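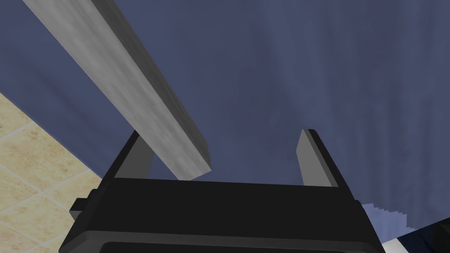 The Gray Bar

I teach robots to pick things up, and I do it from a folding chair in my laundry room, with a controller in my lap and a bag of pretzels on the dryer. My aunt thinks I play video games for a living. I've stopped correcting her, because when she walks past and sees a black gripper floating over a blue surface with some tan tile off in the corner, what else is she going to think?

The company is called Gunditz. The program is called Rereo. You put on the headset, you wait for the little chime, and then you've got a hand. Two fingers, that's all you get! You open them, you steer, you close them on whatever they've given you that day, and somewhere a computer writes down every twitch. Each one is called a demo. They pay by the demo, but only the good ones.

On Friday, April 10, 2020, they gave me the bar.

It was just a long gray beam, boxy, sort of like concrete if you squinted. I'd had cups the week before. I'd had a sponge (I loved the sponge). How hard could a bar be? I opened the fingers nice and wide, came in at the end of it, and got the tip right there between them, and then I squeezed and the whole thing shot off sideways like a wet bar of soap. Reset. Chime. Bar.

I did this for two hours.

Now, the person who checks my demos is Honeylyn Padilla, and I had never met her or even heard her voice. She was a chat window to me. She typed in all lowercase and she was never mean, but she was never wrong either, and that's harder to take.

"you're rushing the last inch," she wrote.

"I'm not rushing," I wrote back, rushing.

"watch your number 20."

So I watched my number 20. It's awful seeing your own hand played back when it isn't your hand. The gripper came sailing in, very confident, and right before the fingers reached the bar it gave this tiny jerk, like somebody grabbing the last roll at dinner. I knew that jerk. My mother used to smack my wrist for that jerk.

"is it learning that?" I asked.

The dots went up and down for a while.

"it learns whatever you do," Honeylyn wrote. "last summer we had a guy who sneezed a lot."

I laughed so loud my aunt came in. Her name is Consolacion Sebastian and she spent her whole working life at the Aquino bakery, and she stood there drying a pot and wanted to know what was so funny. I tried to explain. I ended up just putting the headset on her and giving her the controller, which is absolutely against the rules, page one, bold type.

"It's ugly," she said. "What is it?"

"It's a bar, Tita. You have to grab it."

"What for?"

I didn't have an answer to that one. I said the robot needed to know how.

She didn't do anything for so long that I thought the thing had frozen. Then on the little monitor I saw the fingers start to move, slow, slower than I'd have had the patience for, with the bar hanging just inside them. She was breathing through her nose the way she does over a cake. She stopped. She turned the hand a hair. She stopped again, and then she closed it so softly I couldn't have told you when the fingers touched.

The bar went up. It didn't even wobble.

"There," she said, and gave me back my headset, and went to see about the rice.

I sat there feeling sick. I could have deleted it. The button's right there. But I looked at it again, that nice quiet grab, and I hit submit and ate a lot of pretzels.

The chat window popped up before I'd folded the bag.

"who was that," Honeylyn wrote.

I thought about lying. I typed "me" and took it out. I typed "my aunt."

More dots. They went on so long I started working out what I could sell.

"does she want a job," Honeylyn wrote.

She did not want a job. She wanted to do one more, though, after supper, and then another, and by August there was a second folding chair in the laundry room and a second controller, all signed up and proper. She'd done 700 and I don't want to talk about how many of mine got through. She still calls it the video game. She still thinks the bar is ugly, and when they finally switched us over to bowls she asked me to write to Honeylyn and find out who had it now.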